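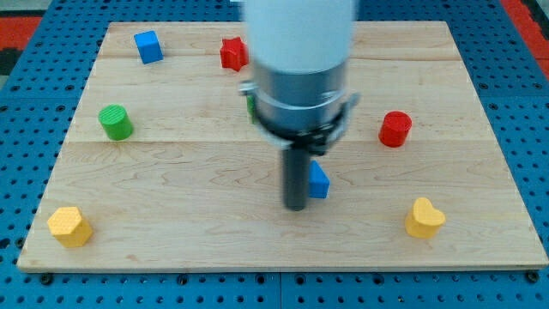 Tremura 2 review: the planner that made me tidy up my own code

Reviews > Software > Motion and control

News Reviews Guides Forum Contact

By Liya Tesfamariam

I've been running Tremura 2 on our tabletop arm long enough to have opinions, and most of them are very good ones. It's a planning and control package: you give it a model of your arm, a description of the table and a goal, and it sends back a smooth path with the speeds already worked out. Plenty of software does that. What I love about this one is how quickly you can find out why a path came out the way it did.

My test job is pushing toy blocks about on a maple board. Cubes and cylinders are fairly kind to a planner, but a star or a heart is a different matter (push a heart on one lobe and it wants to turn), and a single straight finger gives you very little to work with. In the old setup I had a pile of special cases for this. Tremura lets you attach a contact shape to each block and then plans the push from the outline, so the star and the hexagon go through exactly the same code as the cube. I deleted a whole folder that evening and it felt wonderful!

The replay window is the best part. Every plan is saved with the paths it threw away, and you can drag a slider back through them and see which block got in the way. Brijesh Upadhyay, who shares the bench with me, found a bad collision margin in it before his tea had gone cold. We'd been blaming the camera for that one.

Speed is fine. On our desktop a short push plans in 36 milliseconds, and a crowded board can take up to 100. If you replan while the arm is moving, as I do, you'll want to switch on the warm start option, which is off by default and tucked away in the advanced page.

Perception is where you'll need to bring your own. Tremura takes block positions from whatever you like, and I feed it from Radu, which is free and copes well with plain bright colours. When the arm hides part of a block, Radu's guess gets wobbly, and Tremura has a nice answer: you can pass in how unsure you are, and it gives that block a wider berth until the view clears. I wish more planners did this.

Grumbles? The error messages are terse. "Goal rejected (9)" sent me to the manual more than once. The config files are fussy about units too, so check whether your table height is in metres before you press go. And the Linux installer still asks for a restart it doesn't need.

Support has been friendly. Wouter Van Beek answered my question on the forum with a working patch, and the fix is due in the July release.

I'd recommend it to anyone with a small arm and a table full of awkward shapes. Start with the push demo, and turn the replay on before you run anything.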